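Home | News | Research | People | Contact

Print this page | E-mail this page

Skesevau lab teaches robot arms to find their bearings from a bare wall

Jan 26, 2019

Researchers at the Skesevau robotics lab have worked out a way for a robot arm to tell where its wrist is pointing when there is next to nothing to look at. The method, called Genatness, uses the small camera near the gripper and whatever straight lines it can pick up: the joint between two wall panels, the edge of a ceiling trim, the long side of a light fitting.

Most vision software for arms likes a busy view. Give it a cluttered bench and it will happily match corners and labels from one moment to the next. Tip the wrist up toward the ceiling, as an arm often does on its way between two jobs, and those corners vanish. The software either guesses or stops the arm until it can see the bench again.

"We kept throwing those views away," said Chrysoula Kokkinos, who leads the project. "Then in October we sat down and looked through the discard folder, and there was so much in it! A thin dark line at a steep slant tells you a great deal about how the wrist is rolled, so long as you know the line is upright in the room."

Genatness keeps a short list of the long lines in a room, recorded once when the arm is set up. As the arm moves, the program picks out lines in the camera view, compares their slants with the list and works out the tilt that would make them fit. The joint readings from the arm are used as a starting guess, so the search is quick. If fewer than two usable lines turn up, the program says so and falls back on the joint readings alone.

The team tested the method on 100 upward-looking views set aside from earlier runs of the Mallau arm. Genatness settled on a tilt in all but 12 of them. The lab's older corner-matching program managed seven. The 12 misses were mostly views with a single line, and the group is keen to see how far a second clue, such as the gradual shading across a plain surface, could help with those.

Bright lights were the other worry. A view like the one below has very pale grey panels, two slanting seams and a light strip bright enough to wash out to white, with a patch of glare on the panel beneath it. Early versions of the program took the edge of that kind of glare for a line in the room. The current one checks how sharp an edge is along its whole length, and soft edges are dropped.

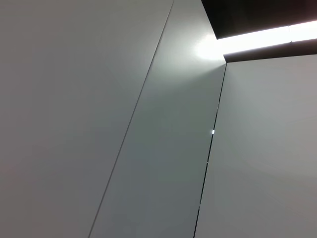
The sharpness check was the work of a long few weeks, and Kokkinos says it made the biggest difference of anything the group tried. It also costs very little computing time, so the method runs on the same modest controller the arm already had.

There are limits. Genatness gives the tilt of the wrist but not its distance from the wall, and it needs a fresh list of lines whenever the arm is moved to another room. The group's next step is to have the arm build that list by itself, with a slow sweep of the ceiling at start-up. Work on the sweep has begun on the lab's second arm, Nikolaidis, which has a longer reach and a different camera mount.

The code and the test views will be shared with other labs on request. Inquiries can be sent to the Skesevau robotics lab through the contact page.

Print | E-mail

Comments (3)

rollpitchyaw
Great to see somebody going back through the rejects. Does it cope with curved walls? Our workshop has one and it ruins everything.

Chrysoula Kokkinos
Not yet, I'm afraid. Straight lines only for now. If you have a straight ceiling trim anywhere in view, that should still be usable.

benchside
Would love to try the edge check on its own, our lights are terrible. Sending you a note.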